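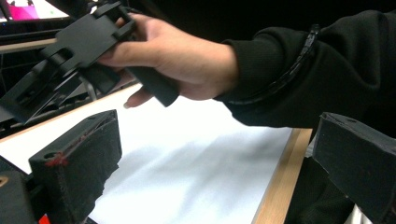 Lerdale Table Tasks, annotation set

Contents
This package holds the written annotations for short recordings of table work: clearing, sorting, stacking, wiping and packing. Each annotation describes one action on one object. The recordings are distributed separately, under the same episode numbers.

Version 3, released 10/30/19. Maintainer: Yesenia Pacheco.

Size
Episodes: 600
Action annotations: 1,945
Object names in vocabulary: 56

Files
episodes.csv has one row per episode, with the room, the table and the task name.
actions.csv has one row per action, with start and end time in seconds, verb, object name and free-text note.
objects.csv is the vocabulary, with plural forms and accepted synonyms.
changes.txt lists corrections by episode number.

All files are UTF-8 with comma separators. Notes containing commas are quoted. Empty cells mean "not annotated". The string "none" means the annotator looked and found nothing to record.

Rooms
Episodes come from two rooms, Sowerby and Astia. Sowerby is a kitchen with a fixed counter and a separate table. Astia is an office with a long table against the wall. The room field uses these names in lowercase.

Annotation rules
An action starts when the hand touches the object and ends when the hand lets go. Pushing an object aside to reach another is annotated as "move" only if the object ends up in a different area of the table. Wiping is a single action until the cloth is put down.

Objects are named by what they are commonly called, without color or brand. An object that could not be identified is entered as "item", and the note field says what the annotator could make out. Please do not replace "item" with a guess when merging your own labels.

Two objects held in one hand get two rows with the same start time.

Known problems
The verbs "put" and "place" were both in use until August and have the same meaning. Map them to one verb before counting.
Cups and mugs are not separated reliably in the Astia episodes.
End times for stacking run late where the hand stays on the stack.
Folded and unfolded cloths share one object name.

Loading
Read actions.csv and join to episodes.csv on episode_id. Times are relative to the start of the episode. Row order within an episode is not guaranteed, so sort on start time first.

Corrections
Send the episode number, the start time and the proposed row to the maintainer through the Trernitz tracker. Corrections to the vocabulary need at least one episode number where the new name applies.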